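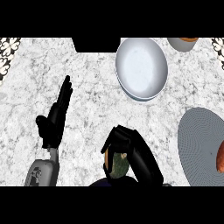 How many examples does a new pick-and-place task need before training can start?
Sixteen accepted episodes are enough for a first training run. Record the rest after you have reviewed that run in Prelladum.

4.3 Recording simulated episodes

1. Open the Clullo workspace and load the kitchen counter set.
2. Select the task from the list. The prompt text is stored with every episode and can't be edited after step 5.
3. Hold both hands open until the status line reads READY.
4. Press Record. Move at an even pace. An episode stops by itself at 700 steps.
5. Press Accept or Discard. Discarded episodes are kept in the Witham folder for nine days.

Note: Record both hands even when the task uses one. A resting hand is part of the example, and its joint values are written to the same file.

Note: Black bands at the top and bottom of the camera view are padding. Do not crop them before export.

CAUTION: Do not change the object layout between Record and Accept. The replay check will fail with error 458 and the episode will be lost.

For exporting accepted episodes to Beddoe, see 4.4.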